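Home Topics A–Z Tools & Home Contact
Search this site Enter a word or phrase Go

Household tool kit

A household tool kit is a small set of hand tools kept together in one box, bag or case, meant for the jobs that come up in an ordinary home. I've been writing entries for this site for a while now, and this is the one I kept putting off, mostly because everybody already has an opinion about it (my whole family does, and loudly!). So I'll give you the general picture, and you'll have to put up with a few of my own views along the way.

What counts as one

The word "kit" gets used for two different things. One is the store-bought set, where every tool matches and has its own spot to sit in. The other is the collection that grows by itself, one screwdriver from a yard sale, a hammer that came with the house, pliers you borrowed and never gave back. I grew up with the second kind. Ours lived in a drawer under the phone in our kitchen in Udstead, and you had to jiggle the drawer just so to get it open, because the hammer handle always rode up and caught.

Most people would agree on the core of it: a hammer, a few screwdrivers, a pair of pliers, something to measure with and something to cut with. After that it's taste. Adjustable wrenches, hex keys, a small level, a putty knife — all handy, and all things you can live without until the day you can't.

A little background

Hand tools are very old, of course, but the idea that a regular household should own a set of them is a good deal younger. For a long time tools belonged to trades. A carpenter had a carpenter's chest, a wheelwright had his own gear, and if your door stuck you either knew someone or you lived with a sticking door. As more people came to own their homes, and as more household goods came with screws in them, it made sense to keep a few tools close by.

Flat-packed furniture pushed things along too. I'd bet that more screwdrivers have been bought on the evening a bookcase came home than on any other occasion. Mine was! I had the Vaven bookcase spread out over the whole living room floor on a Friday, thinking the little bent key in the bag would do for everything, and of course it fit exactly none of the screws in the back panel.

Cases, bags and boxes

How a kit is stored matters more than you'd think. There are three common ways to do it.

The open tote or bag is quick to grab things from and doesn't care what shape your tools are. It also turns into a pile very fast. The metal box with a lift-out tray is the classic, and it lasts forever, but it's heavy before you put a single thing in it. Then there's the molded case, which opens flat like a suitcase and has a shaped hollow for each tool. You can tell at a glance what's missing, and I love that. The trouble comes when you buy something new, since a case like that has no room for strangers.
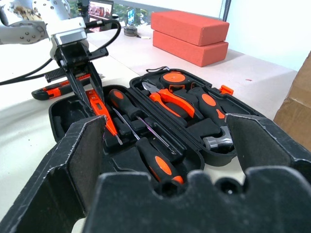 Hand tools in an open black case, most in their own places.

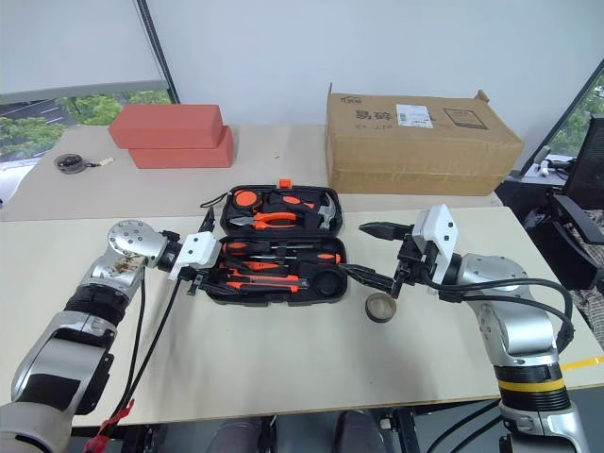
I went back and forth on this for years. My first molded case was a Sartori, a gift, and I was so pleased with it that I actually hung it on a nail in the hall closet. It had 14 pieces and I used maybe the same handful every time. The rest stayed shiny. These days I keep a bag for the stuff I reach for every week and a case for everything else, and that's the setup I'd suggest to anybody moving into a first apartment.

The tools themselves

Hammer. The claw hammer is the usual household pick, with a flat face for driving nails and a split claw for pulling them. A 13-ounce head is plenty for picture hooks and loose fence boards, and it won't tire your arm. Heavier ones are for framing, which I don't do and don't plan to.

Screwdrivers. You want flat and cross-head, in more than one size. The size is where people go wrong. A driver that's too small will chew up the screw head, and then you've got a whole new project on your hands.

Pliers. The most forgiving tool in the bunch. They grip, bend, pull and twist, and they open stuck glue caps (don't tell the pliers purists). Long-nosed ones are good for getting into tight spots.

Tape measure. Get one with a lock that holds and numbers you can read without your glasses. The little metal hook at the end is supposed to wiggle, by the way. It slides by its own thickness so that inside and outside measurements both come out right. I spent a whole afternoon trying to tighten mine with a rivet before my neighbor stopped me.

Knife. A utility knife with snap-off or swap-out blades handles boxes, carpet edges and drywall. Change the blade sooner than you want to.

Care and keeping

Wipe metal tools down before they go back, and keep them out of damp basements. The basement at our place in Pirnus was so wet that I lost a good set of wrenches to rust in 5 months. A light coat of oil helps a lot. Handles need less fuss, but check a hammer for wobble every so often and quit using it if the head moves.

See also: Hand saw; Junk drawer; Workbench; Yard sale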